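I finally got out to the Baltside workshop in April, and what a fun arvo! Ruba Daher and her crew are teaching their robot, Pirihi, to put little toys together by hand demo. You strap a marker band on each wrist, do the job yourself and the software turns your moves into something the arms can copy. They've recorded 1,320 demos so far and Ruba wants another 535 before the arms get a proper go. I had a turn (all thumbs, sorry Ruba) and Shadi Zoubi kindly binned my first three. Visitors are welcome, just ring ahead.

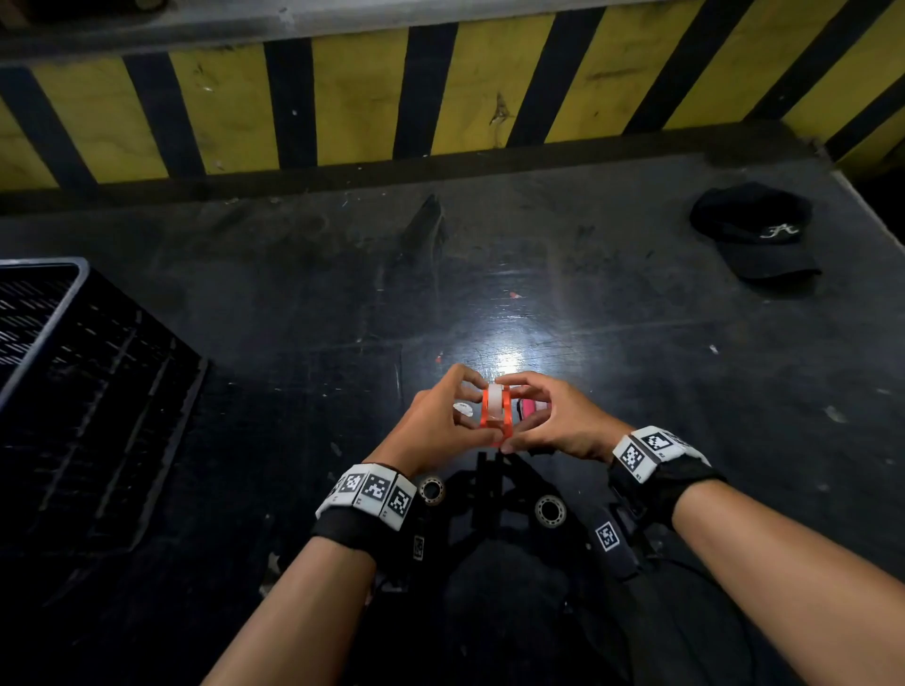
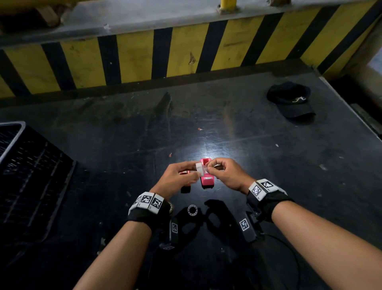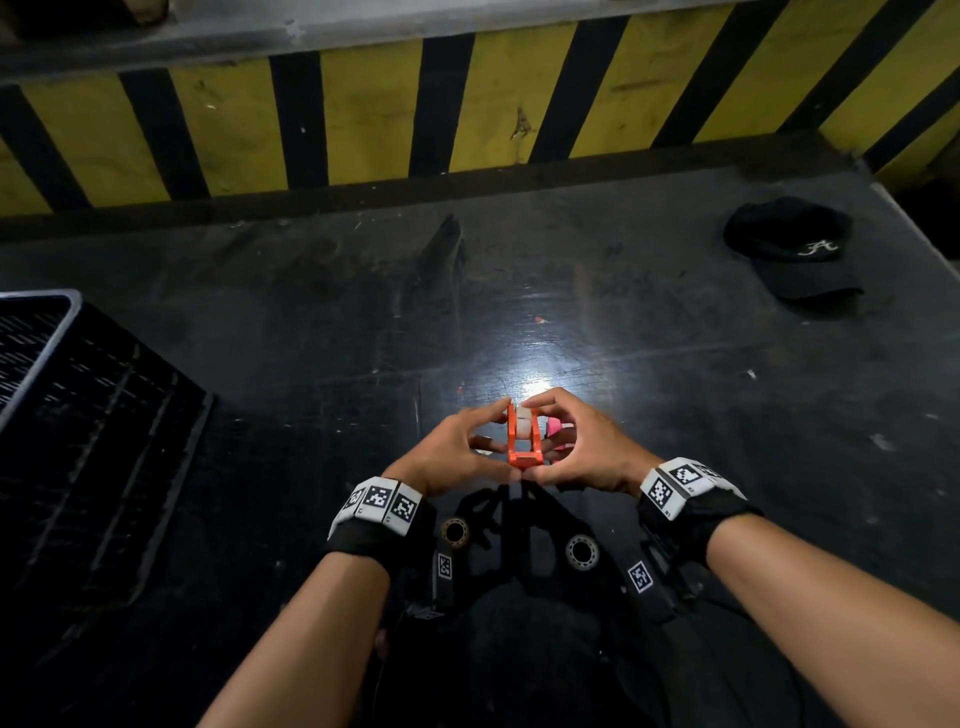
Hands and toy parts at the demo table, marker bands on both wrists.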